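Home Visits Equipment Budget notes Archive Contact

Site visit: Drandis, hand-held gripper units and data capture

The purpose of the visit was to gather enough information to complete the equipment line for next year's plan. Drandis supplies hand-held two-finger grippers with a wrist-level camera, plus the Stastomix software used to log and sort recordings. Our current plan carries a placeholder for both, copied from last year's submission and never checked against a quote.

We arrived at 9:30 and were taken straight to the office floor. Drandis does most of its handling trials at ordinary desks, on the grounds that customers intend to work at ordinary desks. The unit shown was the standard model with moulded white fingers and black pads on the inner faces. Pads are a consumable. They are sold in packs at $166, and Drandis recommends carrying one spare pack per unit. Our draft budget had no consumables line at all, so this needs to be added under operating costs and kept out of capital.

The remaining hardware figures are as follows. A replacement finger pair is $497. The mounting bracket for fitting the same fingers to an arm is $789, and it is required only if we proceed to the second stage. An annual Stastomix seat is $400. All prices exclude freight and tax. The quote is valid until the end of November.
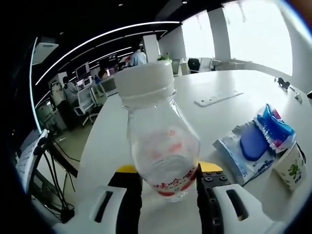 Can the hand-held units be bought first and the arm left to a later budget year?

They can be ordered separately, and the fingers and pads carry over to the arm without modification. The bracket is the only added part on the gripper side, although the arm itself, its base and the safety assessment would need their own line in the later year.

Bottles, cups and soft packaging are the items Drandis suggests for operator training. Clear plastic is treated as a separate category in Stastomix, as it reflects light and the label may be legible from one side only. We asked that any acceptance test include transparent containers, given the proportion of them on our own packing line. Drandis agreed to put this in the quote as a named condition.

Lead time is the weak point. Fingers are moulded by a subcontractor, Saliba, in batches, and an order placed after a batch closes waits for the next one. Pads ship from stock. Calibration is done in-house before dispatch and is included in the unit price for the first year only. The recalibration fee after that was not available on the day and has been requested in writing.

We also asked about the Undine enclosure, which appears in the older catalogue. It has been withdrawn. The reference in section 4 of our plan should be deleted.

Items outstanding:

- written recalibration fee
- next batch closing date from Saliba
- freight to our dock, with and without the bracket
- confirmation that one Stastomix seat may be shared between shifts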